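The sorting room at Zivard had a window onto the parking lot, and Nele Van Wijk had worked under it for long enough to know everyone's car. She sorted letters. Wooden ones, plastic ones, foam ones, whatever came down from the cutters, for alphabet sets that went out to schools and toy stores. On a good shift she got through 2000 pieces.

On 12th October her bench was pushed against the wall and she was given a desk with two screens.

"You'll be checking the runs," said Sofia Vasilakis, who was in charge of the changeover. "Before the arm does it for real, it does it in the simulator. You watch and you tell us what's wrong."

"What would be wrong?"

"You'd know better than I would."

The program came from a company called Fornivent. It had a column of runs down the left side, and each run had a box for a comment and a button marked Accept. There were 300 runs waiting. Nele put her lunch in the drawer and clicked on the first.

It was slow to load. She had expected something like the real room, with the carts and the strip lights, but there was only a table with a few pieces on it and the arm coming down from above. She played it through twice and opened the next one.

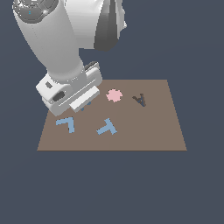
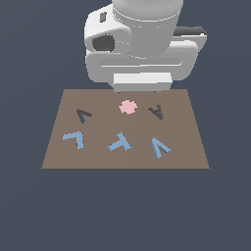 Zivard test runs, with the blue T and the pink piece on the table.

She left the comment boxes blank for most of the morning. Then she started typing in them.

"The A is hard to see on this table," she wrote. "Ours was the same with the dark sets. We put a white cloth down."

And in another: "What is the pink one? We don't make that."

Sofia came by after lunch and read over her shoulder. She smelled of the machine oil they used upstairs.

"The pink one's there to be an odd piece," she said. "Something that isn't a letter."

"We get those. Offcuts, mostly. Once a glove."

"What did you do with them?"

"Dropped them in the bin by my foot."

Sofia wrote that down. Nele watched her do it and felt strange, seeing the bin by her foot turn into a line in a notebook.

Javier from packing stopped at the door at the end of the shift. He had his jacket on already.

"So is it any good?" he asked.

"It's careful," Nele said. "I don't know about quick."

"Are they keeping you?"

"Through the winter. After that they'll see."

He nodded. There had been 5 people in the sorting room in the spring. Two had gone to the Badier plant, where the pay was lower but the bus stopped outside, and two had taken the money. Javier had asked for a transfer to packing before anyone offered him anything, and he still looked sorry about it when he came down here.

"You want a ride?"

"Give me a minute."

She opened one more run and stopped it partway. Her right hand was lying on the desk with the thumb and first finger a little apart, the width of a letter. She had been doing it all day – closing them whenever she thought the arm should close. She put the hand in her lap and let the run play to the end.

Then she clicked in the comment box and wrote, "Flip the V over before you call it a V. Check the back for cracks." She read it again, added "please," and went to find her coat.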